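Pre-purchase cell inspection, with comments
October – written up by the equipment planning desk, Fagundes bench lab

I did this walk-through before we sign anything for next year, so it's a checklist with my two cents after each line. Marks are OK, FIX or BUY. The question on the table is whether we add a second arm from Lorkell or spend the money on the one we have. I went in leaning toward the second arm. I'm less sure now!

1. Emergency stop reachable from the operator's chair – OK
I can hit it without getting up. If we add a second arm, we need a second button on the other side of the bench, and the Lorkell quote doesn't have one in it. I've asked.

2. Fingers and finger pads – FIX
The pads are a wear part and we've been treating them like they last forever. I'd like 4 spare sets on the shelf before the new budget year starts. Conatance sells them singly or by the box, and the box is the better deal if we have somewhere dry to keep it (we do, the cabinet by the door).

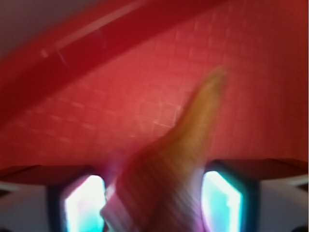 I also want the pad lights on the spares list, as their own line. Last time they got lumped in with "gripper, misc." and the request sat there for weeks while everyone tried to guess what misc. meant. Please, let's write out what we want to buy.

3. Cable routing – FIX
Anything that hangs in a loop needs enough slack for the full reach and not much more. I'd budget for a proper sleeve and a handful of clips. It's small money, and I'd rather spend it now than pay for a service visit. Check again after any move of the bench.

4. Work surface and test items – OK, with a note
We're buying trays one at a time from whoever has them, so no two match and the lips are all different heights. Pick one tray and buy 7 of it. Same goes for the soft items – cloths and plush go limp after a while, and then this month's grasp numbers don't compare with last month's.

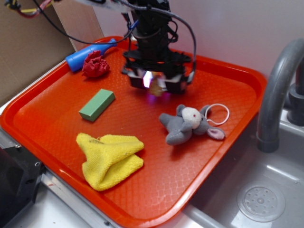

Item 4: tray beside the toy sink, arm over the middle. Plush mouse, green block, blue item and both cloths on the tray.

5. Clearance around the sink side – FIX
The faucet is the tallest thing over there and I don't love how we plan paths near it. Before anyone prices a longer arm, try sliding the basin over. That costs nothing. If we do go with a longer arm, the Bradard stand has to be re-quoted too, as the one in the current plan is only rated for the short version.

6. Gripper opening against item sizes – OK for now
Max opening on our gripper is 80 mm. That covers what we handle today, and I'd skip the wide-jaw upgrade this round. Somebody will want to try bigger stuff by spring, I'm sure, so I've left a line for it with a zero next to it.

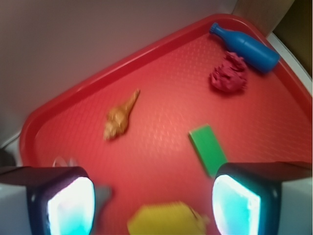

Item 6: small items on the red tray, from the gripper. Blue toy bottle at the back, yellow piece between the fingers.

7. Camera mounts tight, lenses clean – OK
Both fine. Add lens wipes to the regular supply order so we stop borrowing them from upstairs.

8. Service hours left on the plan – BUY
We get 80 hours a year and the renewal is due before the holidays. I'd renew at the same level. If the second arm goes through, ask for both units on one plan before we agree to a price, and get that in writing.

9. Floor space and power for a second arm – FIX
There's room on paper. In person it's tight, and the outlet we'd want is on the same breaker as the compressor. An electrician has to look at it, and I haven't put a number in for that yet. Whoever picks this up after me, start here.

My vote: do the spares, the matching trays and the cable work first, renew the plan, and hold the second arm until item 9 has a real price next to it. I'll redo the checklist once the pads come in.

Related items
Spare parts list, bench cells
Lorkell quote, open questions
Bradard stand load table
Conatance order form
Service plan renewal notes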